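Two-arm cell for bottle sorting, what to budget?

skikberg_17
We have 2,000 left for equipment and I'd like a second arm by March. The job is plastic bottles off a tabletop and into a lined bin.
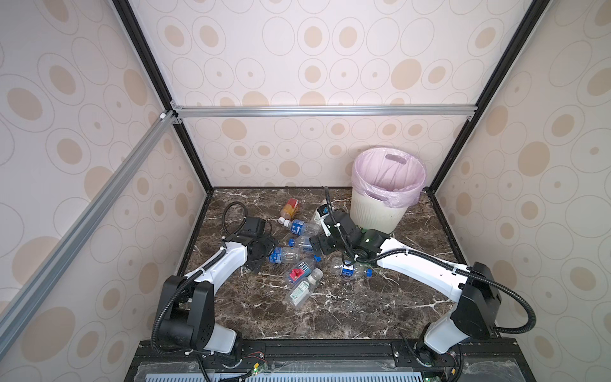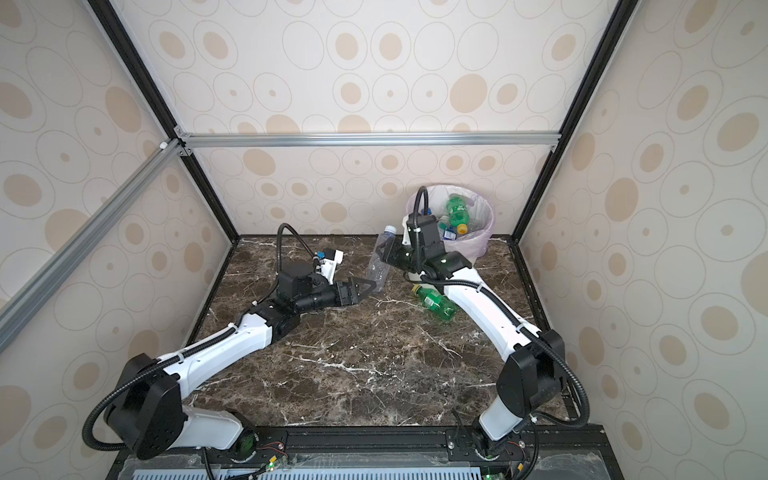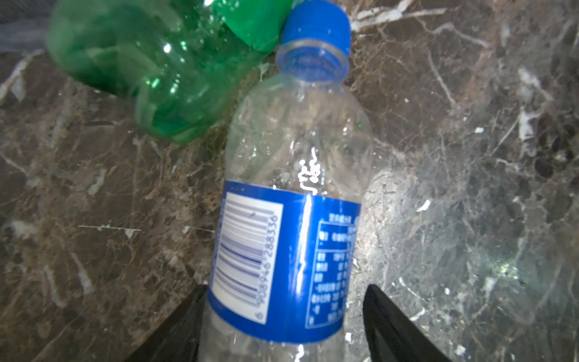
Stumier quoted us 400 for spare gripper fingers and cables. Is that worth it up front?

lodora
Yes. Buy the spares first. We lost two weeks waiting on one cable.

Sarmīte Juška
I disagree. Fingers last a long time on light plastic. Put 1,000 toward the arm and keep the rest for mounting rail.

lodora
Fingers, sure. Cables no.

skikberg_17
Lukáč sells the cables separately. I'll ask them for a price.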